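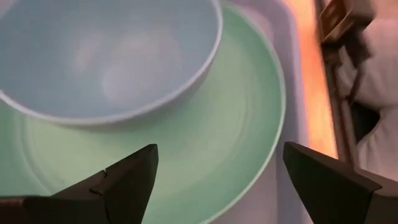 Uwe Frerichs wants to know why we're still comparing grippers this late in the grant, and whether the pointed fingers are really worth the extra money over the flat pads. Fair enough, so let me start there!

We ran both sets on the dish task, bowls and plates, 254 tries in all. The pointed pair from Griven got a clean lift on 176 of them (both sets counted together would look worse – the flat Bimitz pads kept sliding off plate rims, and I stopped logging those early). Bowls are easy now. A bowl sitting on a plate is still the hard one, and I'd like 2 more weeks on it.

The wrist camera stays. I tried the Georgiev controller too and it added a lag I didn't love, so it's back in its box until December. Spending is fine – I have one order open, 20 spare fingertips from Zodwood.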